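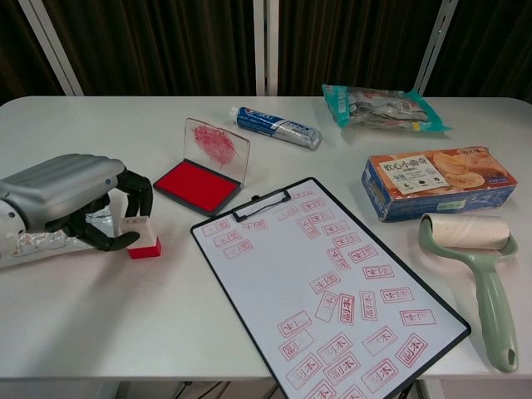 Getting a Clean Print Every Time: Tips for the Household Stamp and Ink Pad

Posted 3/13/19 in Paper & Desk

I love a rubber stamp. I have one for our return address, one that says PAID, a little one for the kids' library books and a plain block that I use for marking pantry packages, and if I could find an excuse for a fifth I'd order it tonight. Last October I stamped 275 envelopes for the Peso street fair and the final one looked as good as the first (I kept it!). It took me years of smudgy corners and half-missing letters to get there, so I've put everything I know on one page.

Inking the stamp

Tap, don't mash. Set the stamp on the pad, lift, turn it a little, set it down again. Two or three light taps will ink a small stamp all over. When you lean on it, the ink climbs up the sides of the rubber and you get that ugly outline around the print.

For a big stamp, turn the whole thing over and bring the pad to the stamp. Hold the stamp rubber side up in one hand and dab the pad across it with the other. It feels backward the first time and then you'll never do it any other way.

Look at the rubber before you print. Tilt it toward the window - the inked parts shine and the dry parts don't. One more tap on the dull spot and you're set.

Making the print

Stand up if you can. Your hand comes straight down that way and the stamp doesn't rock.

Put it down flat, press, count to one, lift straight up. If the middle always comes out pale, slip a few sheets of newspaper or a thin foam mat under your paper. A bare table is hard and a little give makes all the difference with a small block stamp.

A clipboard is a big help too. It holds the sheet still while your other hand is busy with the pad, and you can turn the board instead of twisting your wrist. Mine has a dip in the middle from years of use, so I pad it with an old greeting card.

Always have a practice sheet

My favorite tip on the whole page. Clip one sheet of plain white paper to the board and use it for nothing but tries. Stamp it at every angle, stamp over old prints, stamp till the ink gives out. You'll learn your own pad in five minutes: how many taps it wants, how hard to press, how many prints you get before it fades. Pale prints mean a thirsty pad or a light hand, and you'll soon know which. Mine stays on the board until there is no white left, and then I turn it over and start on the back.

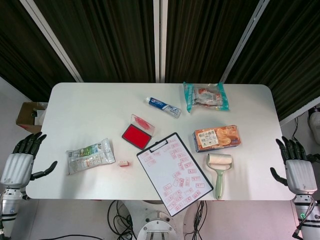 A reader in Wurnen wrote to say that she never throws a full practice sheet away. She cuts hers into strips for gift tags, faint prints and crooked prints and all, and she likes the overlapping ones best. She also begins every session with two tries on scrap, even for a single envelope, and says it has saved her more good paper than any other habit. I tried the gift tags for a birthday and I'm sold!

Looking after the pad

Close the lid between rounds. I know, it slows you down. But an open pad dries from the corners in, and then you spend the rest of the afternoon chasing ink in the middle.

Check the inside of the lid now and then. A clear hinged lid will often pick up a smear where it touched the pad, and that smear ends up on your fingers and then on the envelope. A dry paper towel first, then a damp one. Red is the worst for this. I don't own a white dish towel anymore.

Store it flat. If the pad gets dry on top, flip it upside down overnight (lid closed, in a zip bag) and see if the surface is better in the morning.

Re-ink with a few drops at a time, spread with the back of an old spoon. Let it sit fifteen minutes and go back to the practice sheet. Use the kind of ink the pad came with, and check the bottle before mixing two brands. I buy the little bottle from Donudus and one of them carried me through all of last year.

Cleaning the stamp

Stamp off whatever is left on scrap, then press the rubber on a damp paper towel a few times and again on a dry one. For letters that have filled in, a soft old toothbrush with plain water and a drop of dish soap will do it. Go gently around the edges where the rubber is glued down, and don't soak the block.

Some people swear by a dab of white toothpaste on the brush for the plastic handle. I've done it and it does bring up old fingerprints nicely. Keep it off the rubber, though - it dries in the grooves and you'll be there with a toothpick.

Lint is a sneaky one. A hair on the rubber shows up as a thin white line through your print. I run a lint roller over the table and my sleeves before a big batch, and I touch the stamp itself to a piece of tape.

Setting up for a big batch

Pad on the side of the hand you stamp with, close in, lid folded back away from you. Finished pieces go on the other side so your sleeve never drags over fresh ink.

Lay them out singly. Stacked envelopes print on each other, and I lost 149 place cards that way once. I still get mad about it.

Snacks at the far end of the table, please. Crumbs in an ink pad are a misery, and cookies and red fingers don't go together either. I say this as someone with a bag open at the far end of every table I've ever worked at.

Shin card stock takes ink beautifully and dries fast. Glossy paper doesn't, so leave it lying out much longer than you think and test a corner with your fingertip.

If ink gets on the table

Wipe it right away with a damp cloth and a little dish soap. On a white top, an old stain may need rubbing alcohol on a cotton ball. Try it on the underside first, and keep it away from varnished wood.

On your hands, cooking oil and then soap. Under the nails you'll just have to wait it out.

More in Paper & Desk: Envelopes That Won't Stay Shut, Labeling the Freezer, What to Do With Dried-Out Markers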